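# Wiltance two-door storage cabinet, white: review after one winter

Bought in April to replace a set of open shelves in a small workroom. The shelves held paper stock, binding supplies, printed booklets and a box of adhesives, and everything on them collected dust. The requirements were a closed cabinet, shallow enough to leave a walkway, with doors that stay square under daily use.

The Wiltance was picked over the Bogale equivalent on depth and hinge type. The Bogale is deeper and uses a friction-fit hinge pin. The Wiltance uses cup hinges with three-way adjustment, which matters more than it sounds once the cabinet is standing on a real floor.

## Delivery and contents

Flat packed in 2 cartons. The heavier one holds the sides and doors and should be moved by two people. Edges were protected with molded pulp corners, and no panel arrived chipped. One shelf pin was missing. The hardware bag is not subdivided, so all the screws have to be sorted by length before starting. The two longest types differ by very little, and using the longer one in the back rail will dimple the outside face.

The manual is drawings only. Step numbering is clear except where the hinge plates go on. The plates are directional, and the small arrow that shows this is printed too lightly to read under a ceiling light.

## Assembly

Plan an afternoon. The carcass goes together with cam locks and dowels in the usual way. Dowel holes were drilled clean and to depth. Two of the cam holes had burrs that needed a quick pass with a countersink before the cams would seat flush.

The back panel slides into a groove and does most of the work of keeping the box square. Measure both diagonals before nailing it. Ours was out by a small amount at this stage, and a push on one corner brought it in. Skip this check and the doors will never line up, no matter how much adjustment the hinges have.

Fit the wall bracket. The cabinet is top-heavy with both doors open and the shelves empty, and the supplied strap is adequate for drywall only if it lands on a stud.

## Doors and hinges

Side-to-side and depth adjustment are by screw and hold well. Height adjustment means loosening both screws on the plate, and the door drops as soon as they let go. Put a folded card under the door edge first.

After loading, the right door sagged enough to touch its neighbor at the top. One correction fixed it, and it has not moved over the winter. The hinges are not soft-close. Stick-on bumpers are included and are too thin; felt pads from a hardware store are quieter.

Opening angle is wide. Allow clearance at the side for the full swing, because a door that stops against a wall puts its load on the hinge screws, and those go into particle board.

## Shelves

The stated limit per shelf is conservative for folded cloth and optimistic for paper. A full row of paper reams produced a visible bow within 6 weeks. Moving the reams to the fixed bottom panel and keeping lighter stock above solved it, though the bowed shelf did not recover. It was turned over and reused, and it is now close to flat.

Shelf pins are steel with a plastic sleeve. The sleeve prevents rattle but adds thickness, so the shelves are tight going in. Tilt them in from the front — forcing them level scrapes the side panels.

Hole spacing is regular and runs nearly the full height. There is no hole row in the center of the span, so a mid support has to be made. A strip of scrap cut to length works.

## Finish

White foil over board. It wipes clean with a damp cloth and dish soap. Toner dust comes off. Solvent-based adhesive does not, and trying to remove it with alcohol dulled a patch on the top panel.

Edge banding is the weak point. It has lifted on one shelf front where boxes slide across it. A warm iron through a piece of cotton put it back, and it has held so far. The outer edges of the cabinet are still tight.

## Compared with the alternatives

The Bogale is the better choice for heavy paper. Its shelves are thicker and have a metal lip at the front. It also takes up more floor and costs up to 2 times as much, depending on the finish.

The Onatetti is metal, narrower, and lockable. It rings when closed and dents easily, but the shelves do not bow. For files or tools it would be the first choice. The Ema is the cheapest of the group. The sample in the store had plastic hinges and a cardboard back, and was not considered further.

## Verdict

A sound cabinet for light and medium loads, provided the carcass is squared before the back goes on. The hinges are better than the price suggests and the shelves are worse. Wiltance sells extra shelves separately, and doubling up with a second shelf in the same position is a reasonable fix for paper storage. The missing pin was replaced by mail at no charge.

Would buy again for supplies and booklets. For reams, look at the Bogale — or leave them on the bottom panel.
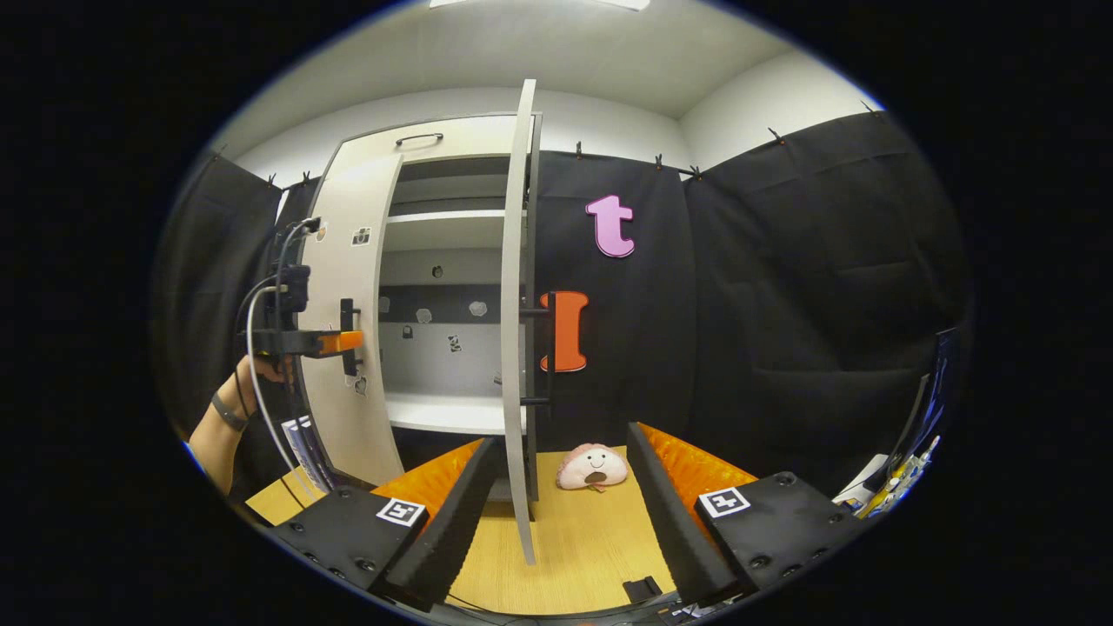
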